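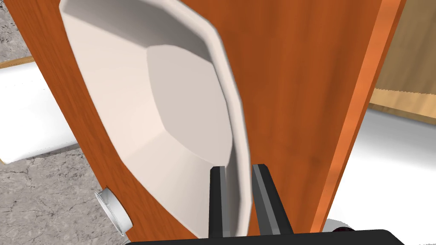 Home Kitchen Walk-Through Checklist, with Comments
Belis Tenants' Handbook, October edition
Put together by Ritu Lodhi, comments from Nithin Hegde and Melquiades Ponce

I love doing these. Give me a flashlight, a pencil and a free evening and I'm happy! Work down the list in order, mark each line OK, FIX or ASK, and write something next to every FIX even if it's only two words.

Doors and cabinets

1. Open every door all the way and let go. It should stay put or close gently.
Comment (Ritu): A door that swings by itself usually has a loose top hinge. Quarter turn with a hand screwdriver, then try again.

2. Run a fingertip along edges and recessed pulls, feeling for splinters, chips or a raised rim.
Comment (Nithin): Mark rough spots with painter's tape so you can find them again. I once sanded the wrong door, beautifully.

3. Child latches on anything that holds cleaners. Pull hard. Harder than that.

Floor and walkways

4. Walk from the sink to the stove to the fridge in your socks. Any lifted board or slippery patch is a FIX.

5. Fridge stands level and the door seals all the way around. Shut a slip of paper in the door and tug; you want some drag at every corner.

6. Table and chairs leave a clear way out of the room.
Comment (Melquiades): Try it with the chairs pulled out, the way people really leave them after dinner. 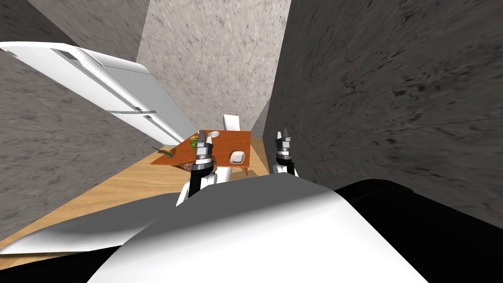
Do I have to move the refrigerator to check behind it?
Only if it rolls out easily and you have a second person with you. Otherwise shine a flashlight down the side, look for dust on the coils and a pinched cord, and write ASK on the sheet so we can come and move it.

Electrical

7. Press TEST on each outlet near the sink. It should click and go dead. Press RESET.
Comment (Ritu): My favorite line on the whole list. So quick, and it tells you so much!

8. No power strips feeding a toaster, kettle or microwave. Stick to the rating printed on the strip and remember that two small heaters add up fast.

9. Cords don't cross the stove or hang where a toddler can reach.

Fire

10. Smoke alarm sounds when you press the button. New battery if you can't remember the last one.

11. Extinguisher needle in the green, pin in place, and you can get to it without reaching over a burner.
Comment (Nithin): Trilok Sachdeva ran our extinguisher evening at the Khunthong building and it was terrific. Ask him to do it again, he'll say yes.

12. Range hood filter is clean enough to see light through. Hot water, dish soap, a long soak.

Countertops and stone

13. Press down near the front edge every foot or so. Nothing should rock or creak.

14. Look along polished stone from a low angle with the light behind it. Natural veins are fine. A line that catches your fingernail is a FIX.
Comment (Melquiades): Dark stone hides cracks very well, so trust the fingernail over your eyes.
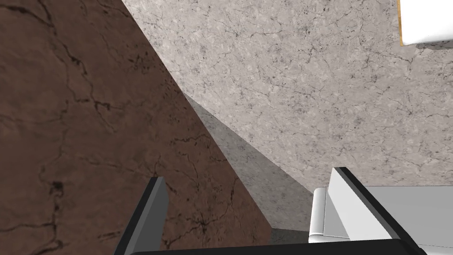
15. Caulk behind the sink is whole and has no black spots.

Water

16. Run the hot tap for a full minute and look under the sink with a dry paper towel in hand. Wipe each joint.

17. Shutoff valves turn by hand. If one is stuck, leave it alone and write ASK.

Handing it in
Slide the sheet under the door of Room 8 or give it to Abhishek Bhatia. Keep a copy for yourself. Gas smells don't go on the sheet: get everybody out first and call from outside.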